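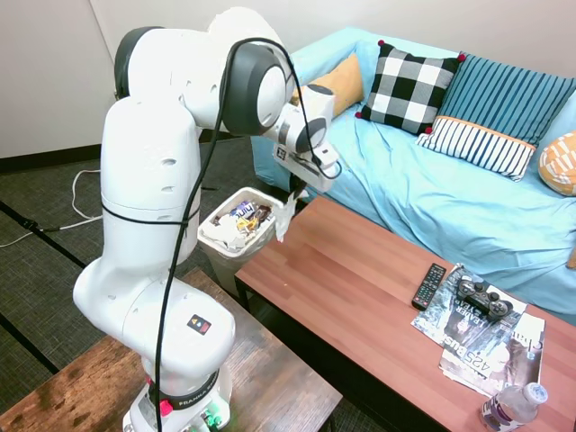 Tissue over the bin, sofa corner

Filed under: Rooms & Corners / Tidying
May – posted by Owusu

Welcome to the sitting-room page of the Plornider gallery! I love a tidy-up picture, and this set is all about the small stuff – tissues, sweet wrappers, the bits that gather near a sofa by teatime.

The bin is my favourite thing in this one. It's a plain white plastic one with a see-through liner, standing on the floor between the two tables, and it's full nearly to the top. There's a blue sweet wrapper on top with a gold-coloured one beside it (lovely colours together!), and crumpled tissues and paper packed in all round them.

Do look at the wood as well – the coffee table has a gorgeous reddish-brown top with a light grain, and the darker table has plenty of scuffs, which I'd never sand out.

Next up in the gallery is the Sarorness hallway, with 24 pictures of coats, boots and umbrellas.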